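FOR IMMEDIATE RELEASE

Skanance pauses two-arm table sorting after grip fault; fix going out to all sites in February

Contact: Forough Akbari, press desk, Skanance

Skanance has paused all unattended running of its Dulness two-arm table sorter following a grip fault at the Salehi test hall. No injuries. No damage outside the work table. Customers were told the same afternoon, by phone first and then in writing.

The short version: a gripper let go when it should have held. Cup went over, liquid ran under the wrist cover of the right arm, arm kept moving for 9 seconds before the stop kicked in. It should have stopped at once. That delay is the part we are treating as a safety matter, and it's the reason for this notice.

What happened

Shortly after 2 p.m. the right arm was moving a filled paper cup across the table as part of a clear-the-table run. Mixed trash, mixed shapes, one item with liquid in it. Run 241 of the day's set. The grip force reading dropped to zero while the fingers were still reporting "closed". The controller believed the fingers and not the force reading. It carried on with the move, empty handed, until the person on watch hit the stop button. The automatic stop came in at nearly the same moment, and we are still working out from the logs which was first.

The person on watch was seated back from the table and was not touched by either arm. The left arm was parked for the whole event and did not move.

What we found

A software fault, plus a worn finger pad that made it show up. When both readings disagree the controller is supposed to halt and ask. A change made in the last update, version 301, moved that check to the end of each motion instead of during it. On short moves you would never notice. On long moves, with something that can spill, you do.

We went back through the logs for earlier runs on the same update. 780 runs checked so far. The same disagreement shows up in a handful of them, all with light, thin-walled items, none with a spill. Those should of been flagged at the time and were not. Our alert was set to look for drops, and a reading mismatch on its own did not count as one. It does now.

"We had the number on the screen and the machine ignored it," said Edgardo Mangubat, head of testing for Dulness. "Worn pad, fine, pads wear. The check being in the wrong place is on us. I signed off on that update and I would like that written down."

What customers need to do

Stop unattended runs. Attended runs may go on with dry items only, one person at the stop button, nobody inside the yellow line.

Look at the finger pads on both arms. Shiny or split, take them off and call us. Replacement pads are free and ship with the update.

Do not roll back to the older version on your own. It has a seperate issue with arm parking, and going back without help can leave the left arm powered when it looks like it's off.

Keep your logs. Please don't clear them to save space, we need them.

Sites that bought through Plenance will get the same parts and the same update, on the same schedule. Plenance has its own phone line for this and will be calling its customers direct.

Timing

The update is in testing now at Salehi, using the same kind of run as the one that failed. Paper, foil, filled cups. Attended only, slow speed. If it holds, it goes out in February. If it doesn't we will say so and give a new date.

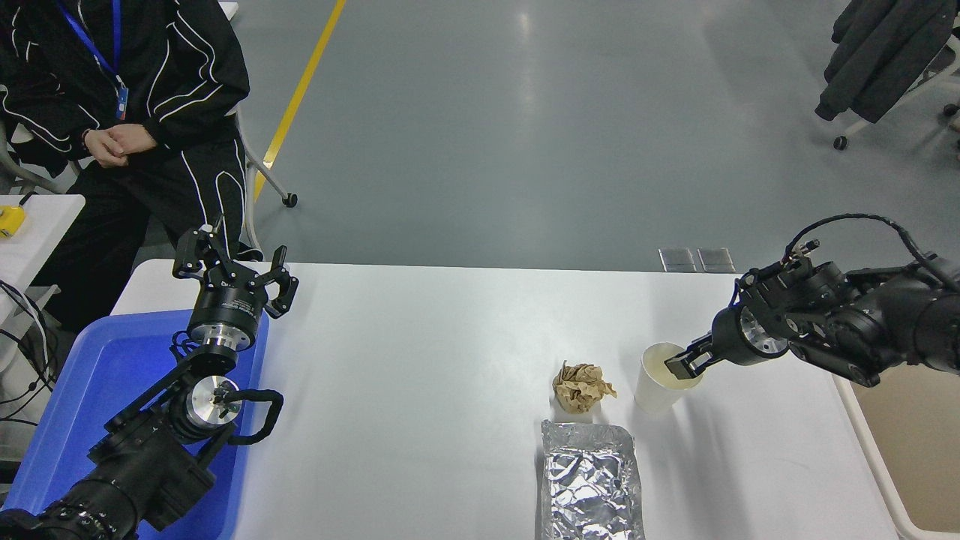
Dulness sorter at the Salehi test hall, right arm gripping a paper cup by the rim. Credit: Skanance.

A full write-up will be posted on the Skanance support page once the log review is done, including the order of the two stops. Customers who have seen a cup, can or tray dropped mid-move and didn't report it are asked to report it now, even if it seemed like nothing. Run number and time of day is enough to start with.

About Skanance

Skanance builds two-arm sorting tables for kitchens, labs and events halls. Dulness is its second product line.

Press questions to Forough Akbari. Support questions to the support desk please, they will get answered faster there.

###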